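28 Aug 2022

The ocean puzzle, or how I spent my Sunday

So school starts again soon and I promised myself I would finally sort through the learning toys before it does. You know the ones. They live in a big bin in the hall closet and every time somebody wants one thing, the whole lot comes out on the floor! I got through the lacing cards and the alphabet blocks before lunch (one very suspicious sticky spot, moving on) and then I reached the ocean number board and, well, that was the end of the sorting.

I picked that board up in April at the swap shop in Altham for 2 dollars. It had no box, and the pieces were in a bread bag with a rubber band around it, and I very nearly put it back because I have been burned by bread bag puzzles before. But I have a soft spot for anything chunky. The flat kind with the tiny pegs drives me up the wall, little fingers can't get hold of them and neither can mine. These numbers are thick enough to grab properly, and thick enough to stand around on a shelf between games.

I used the green checked cloth under it, the one from Girkik that I bought for picnics and have never once taken on a picnic. It's my favorite thing to put under toys. Pieces don't go skating off when you bump them, and that pale green is easy on the eyes after a long afternoon of primary colors.

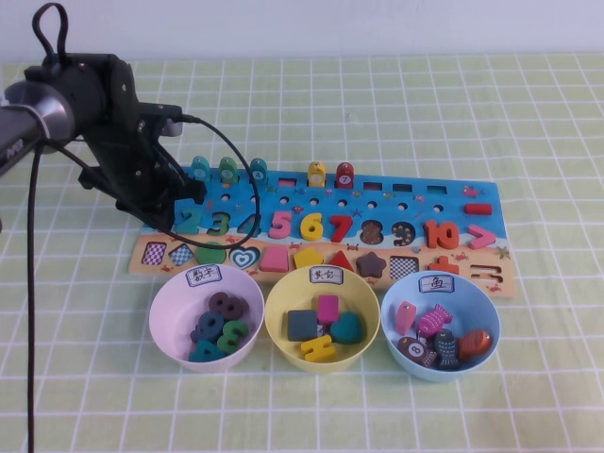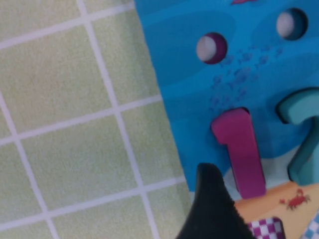

The ocean number board on the green checked cloth.

What I like best is that there's more going on than just the numbers. There are fish on pegs that stand up along the top, and some of them have numbers on them too, so you can play a matching game if the regular puzzle gets too easy. Then you've got the math signs. The minus is a plain red bar and the greater-than is pink, and I am telling you the greater-than sign has been a crocodile mouth in this house from day one. It eats the bigger number. That's how I learned it and that's how I'm passing it on.

Down on the sandy strip are the shapes, which are my weak spot. The checkered diamond is so pretty! I keep wanting to put it on a windowsill with the good pottery.

My way of playing, if you have one of these and want to try it: take out only two or three numbers at first and leave everything else where it is. A board with all the pieces dumped out is a lot to face. Then do the missing ones out of order, so it isn't just reciting. After that we go fishing, where I call out a number and the right fish has to be found and "fed" to it. We make up the rules as we go and I usually lose.

A couple of you asked how I clean wood pieces after my post on the Wultine stacking rings. Same answer for these - a barely damp cloth, then straight onto a dry towel, and no soaking, ever. I did soak a set once. The paint came up in bubbles and I still feel bad when I think of it.

The rest of the bin is still in the hall, by the way. Magnetic tiles next, and then that shape sorter with the lid that pinches.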